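The Long Life of Leftovers

My grandmother kept a soup going from Friday to Wednesday, and I don't believe she ever called it leftovers. It was simply the soup. On Friday it had a chicken in it, by Sunday it had beans, and by the end it was thick enough to spread on toast, which we did, happily, standing up at the stove.

I thought of that soup often in April, when I spent a few weeks in Hirnden asking people what they do with the ends of things. Hirnden is a town that takes supper seriously. The diner on Fullside Road has been open 56 years and still puts yesterday's mashed potatoes into this morning's pancakes – and they're wonderful, crisp at the edges and soft as a pillow inside.
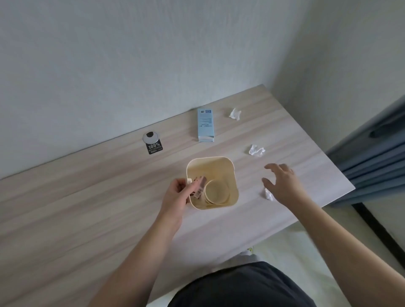 So how long does a pot of cooked beans keep? Three or four days in the refrigerator, if you get it in there soon after supper, and a good deal longer in the freezer.

The freezer, I should say, was a sore subject in town. Half the cooks I met swore by theirs, and the other half described it as the place where good stew goes to be forgotten. One woman, 81 years old and very firm about it, told me she freezes bread and nothing else. She sent me home with a loaf.
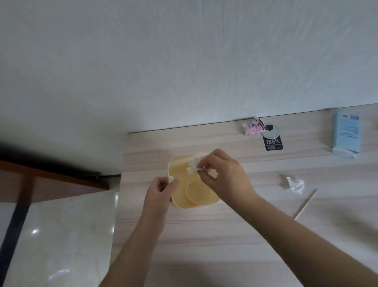 Rice is where I've always gone wrong. I make too much of it, every single time, and then I scoop it warm into the deepest bowl I own and wonder why it turns to glue. The cooks at Pattinasarany, a little lunch place by the river, set me straight: spread it out thin and let it cool quickly, then pack it into something square with rounded corners, the kind of tub you can hold by the rim with one hand while you scrape out every grain with the other. Fried the next day with an egg and some scallions, it beats anything I make fresh.

They also save their broccoli stems, peeled and sliced into coins, and the green tops of leeks, and the rinds of the hard cheese, which go into a bean pot with a bay leaf and come out chewy and good.
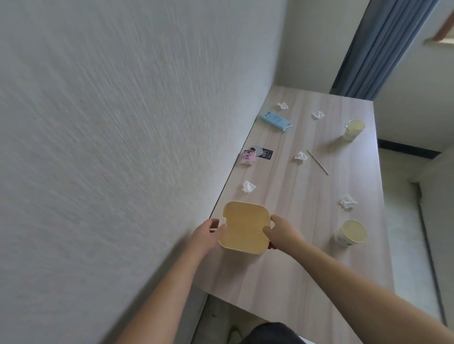 The rinds are worth asking for, by the way. The grocery in Rotton, one town over, sells them by the bag near the register, and I've had one simmering all afternoon while I write this. It started as minestrone. Tomorrow I'll add the last of the cabbage, and I may have to buy more bread.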